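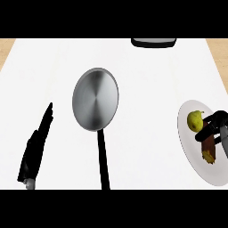
Tapio Saarinen objected, in written comments on an earlier draft, that a reader who complains of glare from a table is often complaining of the lamp, and that a survey taken at the table can't tell the two apart. The objection is a fair one, and this section deals with it before the main results are discussed.

4.2 Table finish and reported glare

The term "glare" is used here for any light returned from the table that a reader says makes the page harder to read. It covers two effects that differ in cause. The first is a mirror-like reflection of a lamp or window, seen as a bright patch whose position shifts when the reader moves. The second is a general brightness of the surface around the page, which doesn't shift and has no clear edge. A gloss finish on a dark table gives mostly the first. A matte white table gives mostly the second. Figure 4, a rendered view, shows the relation of interest for the second effect: a white table surface fills most of the field of view, and the light wooden floor past its far corners takes up little of it. For a seated reader looking down at a page, the share taken by the table is larger still.

The survey was carried out in March in eight reading rooms at Gostthorpe. Readers were given a one-page form after they had been seated long enough to settle, and 374 forms were usable. Forms were set aside if the seat number was missing or if the reader had changed seats during the visit. The form didn't use the word "glare" until its last item. Earlier items asked whether any part of the table was hard to look at, whether the reader had moved the book or the chair to avoid a reflection, and whether the page seemed dim compared with what was near it. The order was fixed, and no attempt was made to balance it across rooms.

Finish was recorded separately for each table. Gloss was read with a handheld meter at a 60-degree angle, near the center and near each end, and the middle value was kept. Tables with visible wear at the reader's edge were read a second time on the worn part. Wear lowered the gloss of varnished tables and raised that of matte laminate ones, where sleeves and book covers had polished the surface. The second result was not expected when the study was planned, and the worn readings were therefore entered as a separate variable.

The Saarinen objection predicts that reports of moving reflections should follow lamp position and should be unaffected by finish once lamp position is known. To test this, the lamps in two of the rooms were shifted toward the wall by the same distance, with the tables left in place. Reports of moving reflections fell in both rooms. They fell further at the gloss tables than at the matte ones, so that lamp position and finish each had an effect and the two effects did not simply add. In that sense the objection holds for part of the data. A gloss table under a well-placed lamp drew few complaints, and a matte table under a badly placed one drew more than its finish alone would suggest.

Reports of general brightness behaved differently. Moving the lamps had no clear effect on them. They were linked to the lightness of the table and, more weakly, to the age of the reader. They were also linked to the paper in use. Readers with older, yellowed paper on a white table were the most likely to say that the page seemed dim. The same readers seldom described the table as bright, which suggests that the contrast was noticed at the page and that its source was not. A form that asked only about glare would have missed most of these cases.

A further check used desk mats. Gray felt mats of the Uvik type were placed on 110 seats for the last part of the survey period. The mats were wider than an open book on every side but did not cover the full place. Reports of a dim page were less common at seats with mats, and reports of moving reflections were unchanged at the outer part of the table, as would be expected. Some readers removed the mats. These seats were counted with the group to which they had first been assigned, and the effect of the mats may be understated as a result.

Two limits should be noted. The rooms were not chosen at random, and three of them share a window wall that faces the same courtyard. Daylight in those rooms can't be treated as independent. The forms also record what readers said, and no measure of reading speed or eye strain was taken. Galbraith has argued that complaints of this kind are shaped as much by the comfort of the chair as by the light. The present data include no item on seating, and the point is left open.

The standard advice for reading rooms gives a single range of reflectance for table tops and says little on gloss. The results here suggest that the two should be specified apart, and that the gloss value should be stated for the worn as well as the new surface. The meter readings by table, with the Zisgate calibration values, are given in Appendix B. Section 4.3 takes up the position of the lamps in more detail.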